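Running a Two-Arm Bar Station Challenge in a Student Robotics Club
Posted by the Bimora build team, November 20, 2025

Our club at Bimora spent most of November on one table, two arms and a lemon, and it's the most fun we've had since the maze season! The Ferkell student challenge asks teams to set up a small drinks station that a pair of arms can work at together. Several clubs have asked how we got going, so this is the way we set up and the order we teach it in.

What you need
Two arms with grippers, mounted so that both can reach the middle of the table. Brown paper, enough to cover most of the surface. A wooden cutting board. A metal jigger. A lemon. A small clear cup. Paper towels, more than you think.

Step 1: Lay out the table
Put the paper down first and smooth it out, then set the cutting board in the middle with its long side facing you. Shiny metal on a white table gave our students a lot of trouble in the camera view, and the brown paper helped right away. Change it when it gets badly marked.

Keep the cables out of the middle. Drive both arms slowly through their full reach before you put a single object out, and watch the loops near the wrists the whole time.

Step 2: Start with the jigger alone
A jigger is a wonderful teaching object. It has a narrow waist, it tips over easily, and the fingers can come at it from the side or from above (our students argued about this for days). Have one student drive and one student call out the approach. Open the fingers wide, come in slowly, stop short, look, then close.

Practice picking it up from lying down as well as from standing. Those are really two different tasks, and the second one will fool you into thinking you're finished.

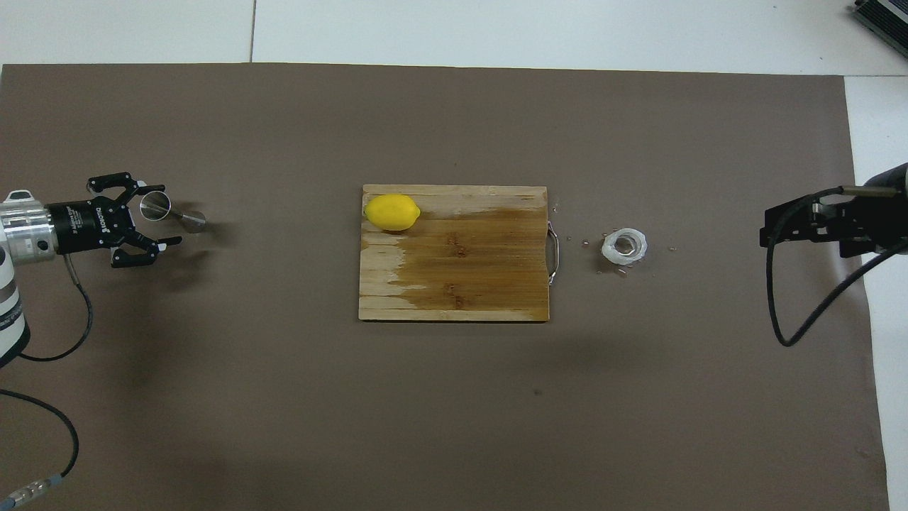
Bouazza wrote in to ask whether teams have to use the same gripper on both sides, as their club only has one of each kind. The Ferkell rules leave it open. Mixed grippers are fine, and we'd encourage it, but write separate closing settings for each one and label them clearly.

Step 3: Add the lemon
Lemons roll, so place yours on its side on the board and let it settle. We use the Plarby control software and set the closing force low, at 9 on its 200-point scale, then bring it up a little at a time. Grab across the fat middle. Going for the pointed tip looks tempting and sends the fruit across the table.

Step 4: Bring in both arms
Give each arm its own job. One looks after the lemon, the other waits up high with its fingers open until it's called. We had students say "clear" out loud before the second arm came down, and later they wrote the same handshake into the code.

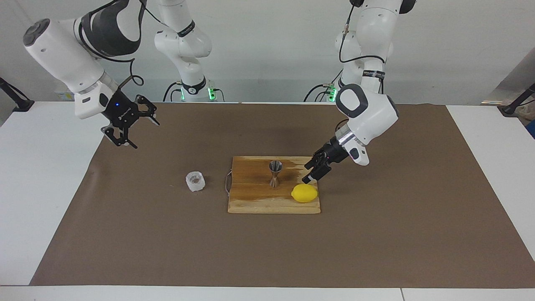
Once the handshake works, swap the jobs and run it all again. You'll find positions that were easy from one side and terrible from the other. Save every position under a plain name, such as "above board" or "beside cup".

Step 5: Work up to liquid
Use plain water, very little of it, and only after 3 clean dry runs in a row. Keep connectors well away from the pouring area, and stop both arms before anybody reaches in with a towel.

Our full run took over 2 weeks of after-school sessions to get right, and the students are already asking about a shaker. Send us your layouts!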